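Swatch tests, silk yardage, batch two 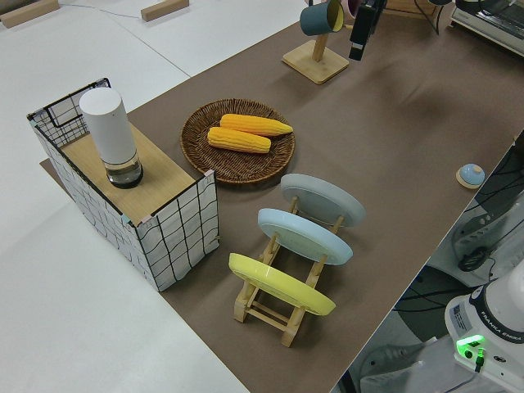 Rivadeneyra workroom, October 21, 2026

Started on the second lot of silk from Jastar this morning. Four bolts came in: two habotai, one crepe de chine, one dupioni in the undyed ecru. The dupioni has more slubs than the piece we had in July and I would not use it for anything that needs a clean clamp line. Put it on the lower shelf with a tag.

Measured widths before cutting. The crepe is 46 inches selvage to selvage, the narrower habotai is 35. The order form says both should be the same width. I wrote to Jastar and asked whether they want the narrow one back. Until they answer, please don't cut into it beyond the test strip I already took.

Scoured the strips in the big pot with the neutral soap, one hour, then three rinses. The crepe gave up a lot of sizing and the first rinse was cloudy. The habotai was nearly clear from the start. I rinsed the crepe a fourth time and let everything hang overnight on the back rail, so the strips in the dye log marked "B" were done a day after scouring. The ones marked "A" are leftovers from the first batch and had been dry for weeks. I don't think it matters but it should be written down.

Folding. Did the accordion fold with square blocks on A1, A2, B1 and B2, and the triangle fold on A3 and B3. Clamps at the same tightness as far as I can judge by hand. B2 slipped when I turned it over and I had to refold, so the creases on that one are doubled. Kept it in anyway.

Indigo vat was on its third day. Good color underneath, yellow-green, a bit of a skin on top which I pushed aside. Dips were two minutes, with ten minutes of air between.

A1: three dips. Medium blue, edges sharp on the outer layers, fuzzy in the middle two.
A2: five dips. Darker, and the dye crept under the block on one side.
A3: three dips. Best of the lot. Even spacing, white areas stayed white.
B1: three dips. Paler than A1 with the same dips. Pattern is fine.
B2: five dips. Doubled creases show as a second faint line. Somebody may like it, I don't.
B3: three dips. Center did not open to the dye at all, the fold was too thick. Needs fewer layers.

The difference between A1 and B1 bothers me. Same vat, same timing, but the B strips went in after the A strips and the vat may have been tired by then. Next time run them in the opposite order and see if the pale one changes sides. If it does, it's the vat. If it doesn't, it's the crepe.

Tried the wet-out both ways as well. Soaked an hour versus dunked and squeezed. The soaked piece took the color more evenly on the flat parts but bled further at the clamps. For shibori I'm going back to the short dunk. For plain dyeing the long soak is better.

Embroidery on dyed silk, second half of the afternoon. Cindimard wants to know if their border can be stitched over the clamp pattern without puckering. Ran one repeat on an old A strip with the light tear-away backing and one with the heavier cut-away. The repeat is 987 stitches according to the file. Tear-away puckered at both corners. Cut-away lay flat but you can feel it through the crepe, and on a scarf that would be a complaint. Going to try the wash-away film on top and bottom, hooped a little looser. The thread tension was left at whatever the last job used, so that should be checked first.

Thread: the dark blue rubbed off a bit onto a damp white cloth. The gray did not. Need to test the rest of the blues before we promise anything.

To do:
Refresh the vat and let it rest two days.
Order more square blocks, the two small ones are warping.
Cut B strips again for the reversed order test.
Send Cindimard the flat sample with a note about the backing.
Ask Trarkoveo if the price per yard still holds if we go over 2000 yards for spring.
Relabel the soap jars.

Strips are pinned on the board by the window in dip order. Leave them up until they've had a week of light, with the card covering the left half of each.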